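About Jostus

Jostus records robots doing ordinary jobs with their hands. We sell those recordings, with notes attached, to teams that train learning systems. We started with one table and one pair of arms. The work has grown since then but has not changed much in kind. An operator moves the arms, the arms move an object, and everything is saved so that a program can learn from it later.

We are a small company and most of us do more than one job. The people who operate the arms also check the recordings, and the people who write the software take a turn at operating. We think this keeps the instructions sensible. A task sheet reads differently once you have had to follow it for an afternoon.

What we record

Each recording is called an episode. An episode covers one attempt at one task, from the moment the operator starts to the moment the arms are back in their rest position. We save the position of every joint, the opening of each gripper, the operator's commands and the video from all cameras, on a single clock.

The cameras matter a great deal. One looks down on the work from head height, and there is another at the wrist. The wrist view is hard for a person to make sense of at first. It moves fast, it blurs, and it is often too close to the work to show the whole of anything. For a learning system it is the view that shows where the fingertips are in the last inch before contact, so we keep all of it, including the blurred parts.

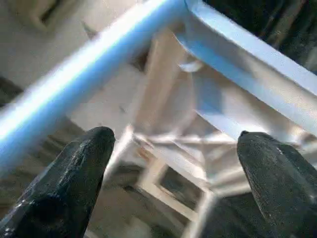 How a task gets written

Customers usually come to us with a sentence. "Handle furniture" is a real one, and so is "scoop and pour." Our first job is to turn the sentence into a task sheet of one page. The sheet says what is on the table, how it may be placed, what counts as done, and what the operator should do if something slips.

We then run 60 trial episodes before we agree on a price. The trials nearly always change the sheet. Objects turn out to be too heavy for the gripper, or the reach is too long, or the words "upright" and "facing forward" mean different things to different people. We send the trials to the customer with our notes and settle the questions by phone.

Furniture 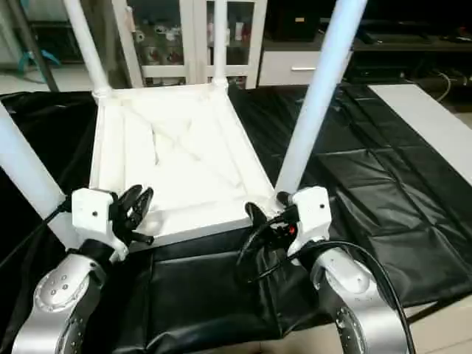
Our furniture set holds 700 episodes so far and is the one visitors ask about most. Large objects are harder to record than small ones. The two arms have to agree with each other at every step, and the operator has to plan where both hands will end up before either one moves. Starting positions also vary more than people expect. A stool may be turned upside down on the padded mat with its legs in the air, as this white one is, and then the arms have to work in from the near edge of the seat. The black mat protects the tabletop, and it wrinkles. We leave the wrinkles alone between episodes unless the sheet says otherwise. A system that has only seen a smooth surface will have trouble in a real room.

We record failed attempts too. They are marked as failed and stored in the same format, and customers can choose whether to include them. Our Clakau set was built this way from the start, with a short written note on every failure. The notes take time to write, but they have been the most requested part of the set.

How we check the work

Every episode is watched by a second person before it goes out. The checker was not in the room for the recording and sees only what the customer will see. They confirm four things: the clock lines up across all cameras, the task sheet was followed, the label matches the result, and no frames are missing. 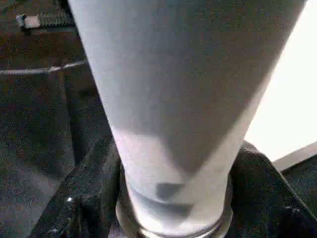
Episodes that fail the check are not repaired. We record them again if the customer needs the count, or we leave them out. In April we went back through our older tabletop work under the current rules. Of 3000 episodes, 2526 passed. We withdrew the rest and gave the affected customers a list.

Checkers also mark what can and cannot be seen. An object may be so close to the wrist camera that it hides most of the table, and its name may be clear only from the head view. In those cases the label is tied to the head view, and the wrist view carries a note that the object is partly visible. We would sooner have an honest gap in a label than a guess.

Small tools and containers

The second half of our schedule is given to smaller items: cups, scoops, tubes and other things that one gripper can hold. This work goes faster per episode but needs more care in the reset. If a cup goes back to the same spot every time, the system learns the spot and not the cup. Our reset software, Wiven, picks a new layout for each episode and shows it to the operator on a side screen.

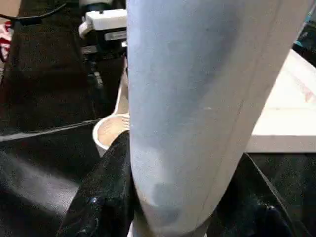
Grip is the other concern. Some shapes can be held well at one angle and badly at another, and the difference may be a few degrees. Operators are asked to hold the object the way they find workable, within the limits on the sheet, and not to copy each other. A set recorded by several people in several styles is more useful than one recorded by a single very consistent person.

Who does the work

Operators train with us for three weeks before their recordings are used. No background in robotics is needed. Patience helps, and so does experience with any trade that uses the hands. Shifts at the arms are short - two hours, then a change to checking or setup - because tired operators make jerky movements and those show up in the data.

Operators are paid by the hour. We do not pay by the episode and do not post speed rankings.

Where we are

Our recording rooms and office share one floor of the Aguirre building. The rooms are not dressed up to look like a laboratory. Shelves, cabinets and cables stay in the background of many recordings, and we tell customers this in advance. If a project needs a plain background, we can arrange one.

Visits are by appointment. We ask visitors to stay behind the line on the floor while the arms are powered, and to leave phones on silent.

Working with us

Write to us with the task you have in mind, the number of episodes you need and the date you need them by. A rough description is fine. We reply with questions first and a quote after the trials.

Page last updated June 29, 2021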